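Landry Pizzelle Iron, Two-Cookie Model

If you grew up with a stovetop iron and a sore wrist, you're going to love this one! The Landry bakes two thin 5-inch cookies at once and closes with a simple latch, so you can let go of the handle and get the next scoop of batter ready.

The plates heat to 400 degrees and stay there, batch after batch. Most batters take less than a minute. Lift the cookies off while they're soft and you can roll them into cones, or drape them over a small bowl -- they hold their shape as soon as they cool.

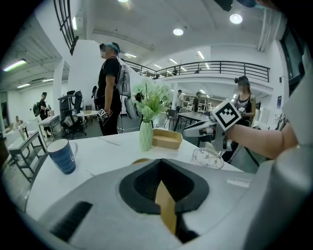
Brush the plates with a little melted butter before the first pair and you probably won't need more. Crumbs wipe out with a dry pastry brush once the iron is unplugged and cool. Please don't put it in the dishwasher.

Manju Awasthi's cardamom batter is printed in the booklet, and it's so good with the darker setting (try it with orange zest, too).

Item 579
Cord: 3 feet
Booklet: 12 recipes
Also fits: Fokdale storage sleeve, sold separately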